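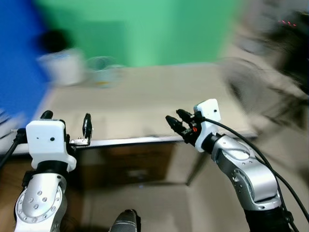

Unlow — a word list of low-German-ish kitchen talk from Trondville

Hi, and thanks for stopping by! Unlow is a list of 3,597 words and short phrases that people in and around Trondville use for cooking, eating, washing up and complaining about any of those. I started it because my grandmother's recipe cards were full of words I couldn't find in any dictionary (I still don't know what she wanted me to do to the onions in the plum stew), and then it got out of hand.

What you get

unlow_words.csv — the main list, one entry per row
unlow_sources.csv — where each entry came from
recipes/ — 34 recipe cards typed up as plain text, spelling left alone
notes.txt — my running notes, messy, sorry

Columns in the main file

word: the spelling I settled on
alt: other spellings, split by semicolons
meaning: plain English, usually one line
kind: noun, verb, phrase or "noise" (there are more of those than you'd think, mostly for soup)
village: the place where I heard it or where the card was written
source_id: matches the first column of the sources file
sure: 1, 2 or 3, where 3 means two or more people gave me the same meaning without being asked together

Where the words come from

Most of them come from two piles. The first is recipe cards and household notebooks, lent to me by families who mostly wanted them back by the weekend, so I typed fast. The second is talking. I sat in kitchens with 23 speakers and wrote down whatever came up while they cooked, and Mechthild Camenzind checked those pages afterward and crossed out a good deal of my spelling. She grew up in Mukatum, over the hill, where half the words for bread are different, and we had some long arguments about crusts. Where we couldn't agree I kept both versions and put a 1 in the sure column.

There is also a small batch from the Barbieri notebook, a bound book from a bakery that closed long before my time. It has 600 entries and lovely handwriting, but the baker shortened nearly everything, so treat his meanings as my best guess. You can leave them out by dropping every row with a source_id that starts with B.

Spelling

There is no official spelling for any of this. I write long vowels double, I don't use accents, and I keep capital letters only for place names. If a card had a word spelled three ways on the same side (it happens!), the one used most goes in word and the others go in alt.
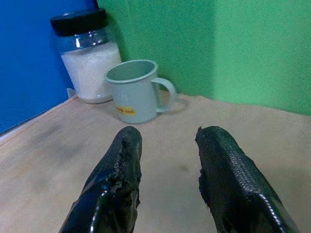 Can I use the list in a cookbook I plan to sell?

Go ahead, the word list is CC BY 4.0, so a line with the project name and a link is all I ask. The recipe cards are a different matter. Those belong to the families, and you'd need to write to me first so I can pass your request along.

Known problems

Verbs are a mess. I listed them in whatever form I heard, so some are "stir" and some are "stirred it already."
The village column is blank for a lot of the older cards.
Fish words are thin, because I don't eat fish and didn't ask. I'm working on it.
A few entries in the Barbieri batch are probably just the names of customers. If you spot a cake called Otto, please tell me.
Older versions of Excel garble the file unless you pick UTF-8 on import.

Changes

2024-10-11: split the sources into their own file, fixed the doubled rows under "dumpling," added the sure column.
The April version is still in the old/ folder if your scripts depend on it — the column names there are different and I won't be updating it.

Sending me words

Open an issue with the word, what it means, and where you heard it. A rough spelling is fine. If you have a card or a notebook page, type it out as written, stains and all (well, put [stain] where you can't read it), and tell me whether the family is happy to have it online. I answer slowly during canning season.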